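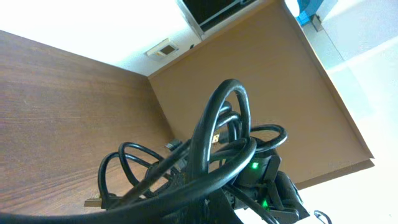 From: Vimala Reddy
To: cell-planning list
Date: 23/06/2018
Subject: Re: [cell-planning] quote for second arm, need numbers

Shamim, all,

Quick one, boarding soon. Answers below yours.

On June 23, Shamim Kakakhel wrote:
> Sutport came back at 645 per gripper, fingers included. Killmont is
> 700 but they throw in a spare set of fingers. Do we want one or two?
> Also what is the 60 for "sundries" on your sheet? Purchasing will ask.

Two grippers. Sutport unless somebody objects before I land. We can print spare fingers, the Jurkum ones were fine for cable work.

The 60 is cable ties, sleeving and a couple of short USB leads. Please keep it in. Black cables in a big loopy bundle are the hardest thing we pick and we keep buying leads that are too long for the job. Put "cable managment" if purchasing wants a nicer word.

Not in the sheet yet:
– second wrist camera. Same model as now, no experiments
– mounting plate for the Sethi bench. Drawing exists, ask me for it
– bench time. The cable sorting trials will eat most of it and I'd like them scheduled before the order goes in, not after

Shamim, does the Killmont price include shipping? Their last one didn't and we got stung. If it does I might change my mind on teh spare fingers.

Training days can wait for the next budget. Same for the bigger table.

Need a yes or no on the camera from whoever holds the equipment line now. Will read mail tonight.

Vimala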